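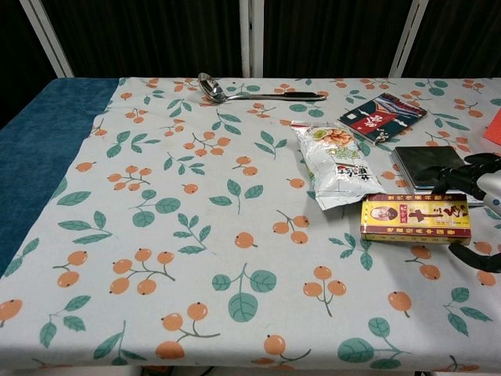 Gular Keeper Trainer - the goalkeeping app from Clindovau

Phone, tablet, or the laptop in the team van. Soccer goalkeepers, age nine and up. You see the shot coming, you hear your defenders, you pick: stay, step, dive, come off the line. Then the clip plays on and you find out.

2,000 clips in the library. New ones go in every August before the fall season. All shot from the keeper's eye height, real fields, real weather, mud and all.

Who makes it

Clindovau is a small shop in Prillolbridge. Three of us full time. Amândio Vilela kept goal for a long time and coached keepers for longer. Annelies De Smet writes the code. Griet Verstraete does sound, support mail and pretty much whatever is left. If you write in, you get Griet.

What you get

- All 2,000 clips, sorted by type of shot and by level
- 37 drills, from "first week in gloves" up to the nasty ones
- Sound cues recorded on the field, left and right ear seperate, so wear headphones
- Buzz on contact (phones only, tablets mostly don't have the motor for it)
- Coach view, see below
- Works with no signal once the clips are downloaded

How a drill goes

Open the app, tap your level, tap a drill. A drill is 100 shots if you do the whole thing. You can stop whenever and it keeps your place. Each shot starts a second or two before the strike. You swipe the way you want to go. Swipe early and you commit, no take-backs. Swipe late and the ball is in, the app is not generous.

After each block you get your numbers. Reaction time, right choice or wrong choice, and which side you cheat toward. Most keepers cheat toward one side. Mine was left. - A.V.

The drills

Too many to list every one. The main groups:

Shots from distance. Easy start. Good for younger kids. Slow ball, clear view, then bodies in the way from level 4 up.

Crosses. Come or stay. This is the group people skip and then ask us why they are bad at crosses. Corners are in here too, inswingers and outswingers, near post crowded or not.

One on one. Striker through on goal. When do you go, how far, do you go down. Angle gets shown afterward with a line on the grass.

Penalties. Run-up, hips, plant foot. You choose at the moment of the kick. There's a shootout mode, best of five then sudden death. Two can play on one phone.

Back passes and distribution. Ball comes to your feet, striker closing. Where does it go? Three choices, sometimes all three are bad and you want the least bad.

Talking. Turn the microphone on and call it out loud. "Keeper!" or "Away!" The app listens for when you called, not what your voice sounds like. Do not do this one on the bus.

Coach view

One coach login covers the whole keeper group. You set a drill, they do it at home, you see who did it and how it went. Can sort by player or by drill. Can't see anything else on their phone, we get asked that by parents, so: no.

Print view is plain black and white, fits on one sheet per player. Ruben Coppens runs the keeper sessions at the Coppens soccer school and tested coach view for us all last season. A lot of the sorting is his idea. His note:

"I set one drill between practices and that's it, ten minutes. They come back already arguing about whether you come for that cross. Before, I had to explain it on the whiteboard and half of them were looking at the parking lot."

From a player

"Started using it when I broke my wrist and couldn't train. Did the crosses group every night. Still do penalties in the car before away games. The voice in the right ear yelling MAN ON still makes me jump." - Jelle Van Loon, under-17 keeper

What you need

Any phone or tablet from the last few years. Laptop works in the browser but no buzz, and arrow keys instead of swiping. Headphones, wired is better, some wireless ones lag and your reaction time will look worse than it is. There is a lag check under Settings, run it once and the app takes it off your score.

Storage: the whole library is big. Download by group if your phone is full. Delete a group and your scores stay.

Levels

Level 1 is for brand new keepers. Level 10 is for people who want to be annoyed. You move up by yourself, the app suggests but it won't push you. Coaches can lock a level for a player if they want.

Versions

Single keeper. One player, all clips, all drills.
Family. Up to four players on one account, each with there own scores.
Team. Coach view plus every keeper in the club. Ask us for a price, depends how many you have.

All versions include the August clips each year as long as the subscription is running. If you stop, you keep what you downloaded until you change phones.

Try it

Free version has three drills, one each from distance, crosses and penalties. No card needed. Scores carry over if you buy.

Questions we get

Is it only for soccer?
Yes. Hockey keepers write to us. Sorry. Maybe someday, no promise.

Does it replace training?
No. You still have to dive. It's for the deciding part.

My kid is left footed, does that matter?
Only in the distribution group. Switch it in the player profile, takes two taps.

Can I add my own clips?
Team version only. Has to be filmed from inside the goal, chest or head height, sound on. Upload in coach view, mark the moment of the strike, done. Only your club sees them.

The microphone doesn't hear me.
Check that the phone lets the app use it. Still nothing, turn off the headphone mic and use the phone's own.

Can I mute the crowd?
Yes, Settings, Sound, Crowd. Defenders stay on. We won't let you mute the defenders, they are the point of half the drills.

What about my scores, who sees them?
You, and your coach if you joined a team. We don't sell anything to anybody.

I got a different answer than my coach would give.
Happens. Every clip has a little note from Amândio saying why. If you still disagree hit the flag button and write what you would do. He reads them all and has changed a few.

Known problems right now

Shootout mode sometimes counts a save twice if you rotate the phone mid-kick. Fix is coming. Keep the phone still until then.

Some older clips in the crosses group are dark. They were filmed at 7 in the evening and we are replacing them as we go.

On the laptop the print view cuts off long last names. Griet knows.

Contact

Use the form under Help in the app, or the one on this site. We answer in English, Dutch and Portuguese. Faster in the morning, we coach in the evenings. If it is about a payment put the name on the account in the first line please, saves us both a mail.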